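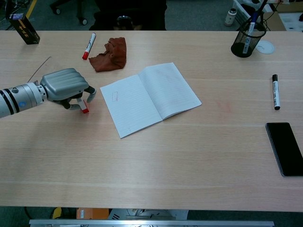

Slide 1: Do whiteboard meetings make better decisions?

Good afternoon. I was asked to speak in favour of the whiteboard. I'll try, but I have doubts.

The claim you'll have read is that people think better standing up with a pen in hand. Ask where that comes from and you mostly get another article making the same claim. Chenxi Wei went looking for us in December and came back with a folder of blog posts — most of them quoting each other.

(Pause. Ask who has a board in their office. Ask who last wiped it.)

Slide 2: What we tried at Botisville

Three teams, 162 meetings. Half with a board, half with a typed page sent round beforehand. The board meetings felt livelier and people said so on the form. Fine. But when we asked a week later what had been decided, the typed-page lot remembered more of it.

Don't oversell this. It's one office, and Sławomir Laskowska picked the teams himself, so they weren't drawn at random. Say so before someone in the back row does.

Slide 3: Who holds the pen

My real complaint. Whoever writes gets to shorten what everyone else said. "We might drop the Vada contract if prices rise" goes up as "drop Vada". I've watched that happen more than once, and the short version is what gets photographed and sent out.

Skip slide 4 if we're running late. Questions after the Jaltness figures.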